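Vite fait avant d'aller me coucher, le concert de décembre au Tutside. J'avais promis un retour à ceux qui hésitent encore pour les places.

Donc. Arrivée porte 4, côté parking, et déjà la queue jusqu'à l'arrêt de bus. Prenez la porte 2 si votre billet le permet, ça avançait deux fois plus vite. Contrôle des sacs correct, gourde confisquée par contre (même vide, bon).

J'étais au balcon, rang 10, tout à gauche. Siège étroit, pas de place pour les genoux, mais la vue ! On voit toute la scène sauf le clavier, planqué derrière la pile d'enceintes. Le son un peu sourd pendant la première partie, Wamau, dommage parce que les deux derniers morceaux étaient super. Réglé ensuite pour Varela, rien à dire, les basses dans le ventre et la voix bien devant. Deux rappels. Ils n'ont pas joué Gallonance, grosse déception dans ma rangée, ça rouspétait jusque dans l'escalier.
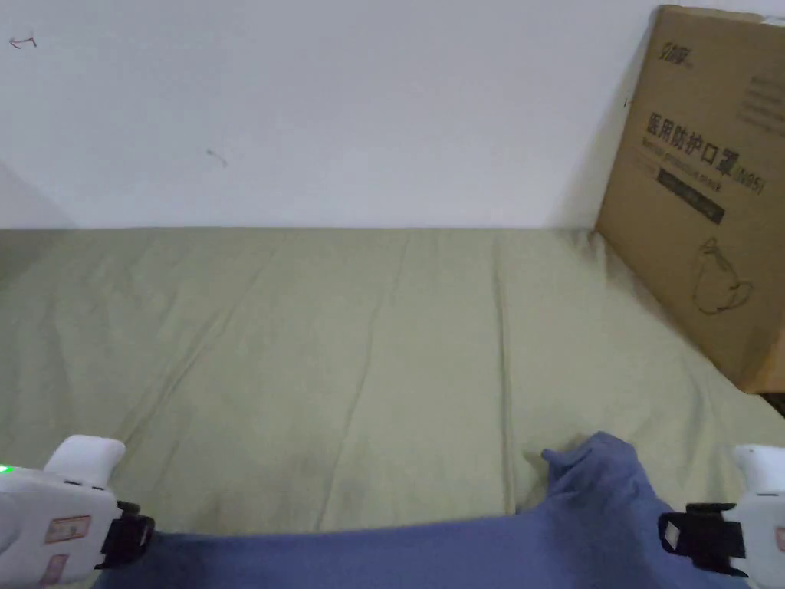 Drap vert, mur blanc, un carton.

Côté pratique : vestiaire payant, monnaie uniquement, prévoyez. Bar hors de prix, et un seul ouvert à l'étage. Les toilettes du haut sont presque vides pendant la première partie, après c'est foutu. Numéro de vestiaire 1217, je l'ai encore dans la poche du manteau, j'ai pourtant bien récupéré le manteau, mystère.

Sortie longue, très longue. Tout le balcon descend par le même escalier. Le dernier tram m'est passé sous le nez, donc marche à pied jusqu'au pont, sous la pluie, avec les oreilles qui siflent. Bouchons la prochaine fois, promis.

Est-ce que je reprendrais le balcon ? Oui mais au centre, quitte a payer plus. Pour la fosse j'ai passé l'âge. Si quelqu'un a testé les côtés droits, dites moi en commentaire, je dois prendre pour le printemps et les places partent vite.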